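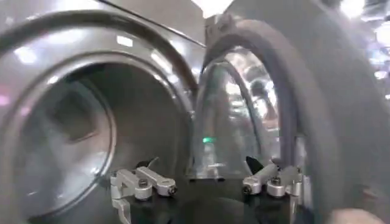 Ramiro Segura says the rule he would keep, if we made him throw out all the others, is the one about the door. Before an arm reaches toward any machine with a door on it, one person in the room has the stop button in hand and has said so out loud. He has argued for that rule in every meeting we've held on it, he has lost twice on the wording, and he is still of the opinion that "out loud" should be in capital letters.

We left it in lower case. Welcome to Premness, where this sort of thing can take up most of a morning.

Who we are

Premness is a small company on Mateos Street that writes, tests and looks after working rules for robots that do everyday chores near everyday people. Laundry rooms, mostly, and kitchens, and the utility corners of apartment buildings where the dryer lives next to the mop sink. We don't build robots and we don't sell them. People who do build them, and people who are thinking of letting one into their building, come to us and ask what good practice looks like on an ordinary afternoon when somebody has left a basket in the way and the phone is ringing.

It's a wonderful thing to be asked, and we try hard to answer it in words that the person standing next to the robot would use. There are formal safety standards for robots, and we read them closely and send our clients back to them often (please do your own risk assessment, and please have someone qualified sign it!). Our own rules sit a layer below that. They are about habits: where you stand, what you say before you start, when you stop, and what gets written down afterward and by whom.

How it started

Rhona Shearer and Todor Petkov used to share a desk at an appliance repair school, and they also shared a complaint, namely that the checklists that came with new equipment were written by somebody who had never knelt on a floor in front of a washer. When a robotics team asked to borrow the school's practice room for a while, Rhona offered to write the house rules for it, thinking it would take an evening. The first draft covered both sides of a sheet of paper and had a coffee ring on it. We still have it, in a drawer, coffee ring and all.

That draft had three rules. Keep your hands out of the opening when the arm is live. Say "moving" before it moves. If you're not sure, press stop and sort it out afterward, and no one will grumble at you for pressing it. Everything we've written since has grown out of those, and when a new rule doesn't seem to be related to any of the three we tend to look at it sideways for a week or two before we let it in.

Karthikeyan Chowdary joined when the one sheet had become a binder and the binder needed somebody who could tell a good sentence from a merely nervous one. Milagros Manzano came to run the test sessions, and Ramiro came to help her move the machines around and then stayed to argue. That makes up the whole company.

What a rule has to do to get in

The current edition of our rulebook is called Oron, after nothing in particular – Todor liked the sound of it and we were tired. It has 40 rules. We hold it to that number on purpose, so if you would like us to add one you'll also be asked which one you'd take out, and we mean the question quite seriously.

Every rule gets tried in real sessions before it's printed. Milagros sets up a task, such as bringing a gripper up to the opening of a front loader, and then the people in the room work by the draft rule exactly as written, even the clumsy bits, while she takes notes on where they hesitate. Hesitation is the thing we care about most. A person who reads a rule and then looks up at a colleague with a question on their face has found a fault in the rule, and the fault goes in the notebook under our name and never under theirs.

We've now been through 500 of these sessions, and you would think the surprises would have dried up. They haven't. In May we spent days on the word "near." Rhona held that everybody knows what near means, and Milagros quietly put strips of tape on the floor where each of us thought it was, and the strips were nowhere close to one another. The rule now gives the distance as the full reach of the arm plus one long step, and the tape is still down, mostly out of affection.

A few of the rules, for the flavor

People who visit this page often ask to see some, so we've copied a handful out of Oron below. They're free to use in your own workplace. Change the words if your people use different ones, but please change them before the session and tell everyone.

Open doors fully and look inside before the arm comes up. Shut off anything in the machine that can turn.

A gripper begins its approach open and empty unless the task sheet says otherwise.

One person holds the stop. If that person has to scratch their nose, answer a call or pick up a sock, the stop is handed over first and the new holder says "mine."

Round glass doors and shiny rims throw reflections. Check what the camera sees under the lights you'll be working in, and check again if someone changes the lights.

Hands, sleeves, lanyards and hair stay clear of the fingers and the links behind them. The links are easy to forget and they pinch too.

A light on a machine tells you something about that machine. Don't use it to decide that the robot is safe to touch.

Write down every stop, including the ones that seem silly. Write what happened, leave out whose fault it was.

Where two machines stand close together, the task sheet names the one being worked on, and the operator points to it before starting.

That last one was Karthikeyan's and it was resisted for ages by the rest of us, who felt foolish pointing at a washing machine. We point now, and visitors pick it up from us without being told, to his great satisfaction.

Working with us

Most of our clients start with a visit. Two of us come to your site and watch, ideally on a plain working day with nothing tidied up for our sake, and we ask a great many questions, some of them more than once. After that we write you a short set of rules, usually adapted from Oron, and return to try them with your own people. We like to have the newest person in the room do the reading aloud. If your newest person is shy we'll happily read along.

We also offer Skundix, our training course, which runs for three days and involves far less sitting than people fear. The first day is about stopping. You'll stop the robot for good reasons and bad ones, from the left and from the right, with your hands full, until it feels as ordinary as switching off a lamp. The second day is approaches and openings: doors, drums, drawers, shelves. On the third you write a rule of your own and hand it to another group, who do precisely what it says, and there's generally a good deal of laughing, followed by a good deal of rewriting.

Some things we don't do, to save you a phone call. We don't certify robots. We don't investigate accidents, though we'll help you find people who do. We won't approve a rule by email without seeing the room, however nicely you ask, and some of you ask very nicely indeed.

What we get wrong

We keep a list, and it's open to anyone who visits. An early version of our handover rule used the word "okay," which people say all day long for every reason under the sun, and so it meant very little by lunchtime. Another told operators to stand "behind" a robot that could turn all the way around. Todor wrote that one and has asked us to say so here. If you use our rules and one of them lets you down, please write to us, with as much detail as you can stand to type. Rhona reads everything that comes in, and she'll very likely write back asking how your room is laid out and which way the door swings.

Page last revised July 18, 2026, by Milagros, with Ramiro reading over her shoulder.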